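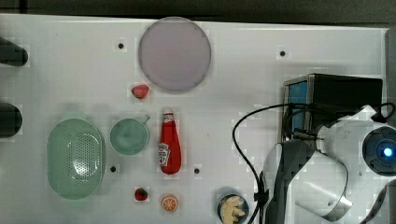
4 min read

1 March 2024
By Rahel Imhof

Search this site Type and press enter

If you have followed along since the arm first went up on the bench at Standcombe, you will know that getting it bolted down was the easy weekend. This page covers the part people keep writing to me about, which is how to lay out the table and teach the arm where everything is. I have tried to put it in the order I wish I had done it myself (my own order involved a lot of tea and going back to the start).

Before you begin

You want a flat, pale top with something on it you can measure from. Ours is white with a faint square grid, and I would choose a faint grid over a bold one every time, as bold lines confuse the vision software terribly. It has small black holes in it too, and those are wonderfully useful as fixed points. Wipe the whole top down before every session. Crumbs look like objects if your threshold is low enough!

For things to pick up, raid the toy kitchen. A plate, a colander, a cup, a ketchup bottle, a couple of strawberries and an orange slice will give you a lovely spread of shapes, and a little bowl with food pieces in it makes a good hard case for later on. I like having two strawberries out at once, well apart, so the program has to decide which one you mean.

Step 1. Find your corners

Switch the arm on and put it in hand-guiding mode, or whatever your controller calls it. Bring the closed fingertips down over one of the holes, slowly, until they are just clear of the surface, and save the point. Do the same at three more holes, as far from one another as the arm can comfortably reach. Write the numbers in a notebook as well as saving them. Wendelin Schnyder, who shares the workshop with me, lost a full set to a firmware update in our first month, and he is a careful man.

Step 2. Set a safe height

Measure the tallest thing on the table and add 20 mm. That is your travel height, and the arm should never move sideways below it unless it is in the middle of a pick. Lay bottles down for now. Standing bottles can wait until you trust yourself.

Step 3. Sort out the cable

Leave enough slack for the wrist to turn all the way both ways, then run the arm through its widest moves by hand and watch the loop. If it drags across the table it will sweep your strawberries along with it. I use soft hook-and-loop ties from Leitner and redo them more often than I would like to admit.

Step 4. Teach the first pick

Start with a strawberry. Come in from straight above, stop at travel height, open the fingers only a little wider than the fruit, and go down at quarter speed. Close gently. My grip setting ended up at 74 in the Zelness software, but yours will depend on your fingers and on how squashy the toy is, so begin low and creep up. Lift, carry it over to the plate, lower it, let go, and go back up before you move away. It is a great moment, that first one. I rang my sister.

Step 5. Work up to the awkward ones

The orange slice lies flat and wants the fingers nearly touching the table, so check your height again before you try it. The cup is easiest by its rim. Pick a spot well away from the handle and keep to it. I would leave the colander until last, and the small pieces in the bowl for another day entirely, unless you enjoy chasing them around the floor.

Step 6. Run it over and over

Once the strawberry pick looks settled, set it looping and keep a tally. I ran some 500 over a rainy stretch of evenings and wrote down every miss with the spot where it happened. Mine gathered near the far side, and the culprit was a corner I had saved a hair too high. Ten minutes with the notebook and I had it fixed.

Keep your hand near the stop button through all of this, and tie your hair back if it is long like mine.

The Killis mounting plate drawings are still on the earlier page, with the corrected hole spacing. If you printed them before March, please print them again.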